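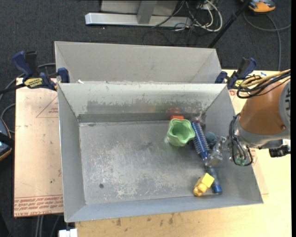 My job is putting the words in comics. I'm a letterer! When I tell people that they usually think I post things, so let me explain.

A comic is normally made by a few people, one after another. A writer types out a script, which looks a bit like the script for a play. An artist draws it. Somebody adds the colour (sometimes that's the artist again). Then the pages come to me with no words on them at all, and I add every speech balloon, every whisper, every KRAKKK and every SPLOSH.

## Which balloon goes first?

You read a page of English from left to right and from top to bottom, and you read balloons the same way. So the person who speaks first needs the highest balloon, and it should be on the left if I can manage it. Trouble is, the artist might have drawn that person on the right. Then I have to stretch the tail of the balloon (the pointy bit) right across the panel without it going over anyone's nose.

I've been lettering a comic called *Drarside*, drawn by Diễm Đặng, about a town under a lake. Diễm is brilliant at leaving me a patch of empty water at the top of each panel. I love that water. I've filled nearly all of it.

## What the shapes mean

You probably know these already, even if you've never thought about them:

- a smooth oval is ordinary talking
- a spiky edge is shouting, or a voice on a radio
- a dotted line is whispering
- a fluffy cloud with little bubbles leading to it is thinking
- a box with straight sides is the storyteller, and it's called a **caption**

If a word looks thick and dark, like **this**, say it louder in your head. Try it with "I didn't eat YOUR cake" and then "I didn't eat your CAKE". Same words, very different argument!

## Sound effects

These are my favourite. A small sound gets small letters. For a door slamming I make the letters huge and tip them over, and I might let them poke out of the panel. I once spent a whole morning on the noise of a giant eel burping. We went with BLUUUORP, after Tainá Assunção, our editor, crossed out my first four tries.

## Have a go

Draw two people in a box, but leave the top third empty. Write the words FIRST, in pencil, in capitals, and then draw the balloon around them. If you draw the balloon first you'll run out of room and your last word will end up squashed against the side. I still do it on birthday cards.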